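Fimatau's manipulation group spent the summer on a narrow question: how much of a learned policy's skill comes from the number of demonstrations, and how much from the way they are recorded. The report, released in September 2025, covers 1325 demonstrations made with hand-held grippers on a small table-top set of cups, jars and a dark grey faceted unit.

Operators work with a gripper in each hand, so no robot arm is needed at the recording stage. Cups are the harder objects - the grip has to hold without squeezing.
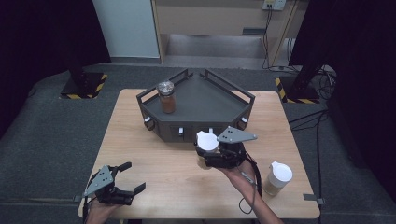
Gun-woo Bae is unconvinced by the economics, arguing that hand-held recording only moves the cost elsewhere, as every trajectory must later be checked against what a real arm can reach.

The group accepts part of this. Its filter, Rustetti, rejects paths that exceed the joint limits of the target arm, and 1000 demonstrations passed. Training on those alone gave better results than training on the full set.

Starting position mattered too. Sessions were limited to 30 minutes, and operators were told to begin with the fingers open and clear of any object.
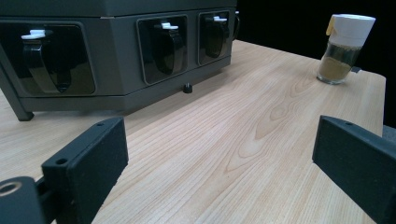
Policies trained without that rule tended to close early. With it, the grasp was completed in 60 trials without a premature closure. A repeat on a second arm is planned for November.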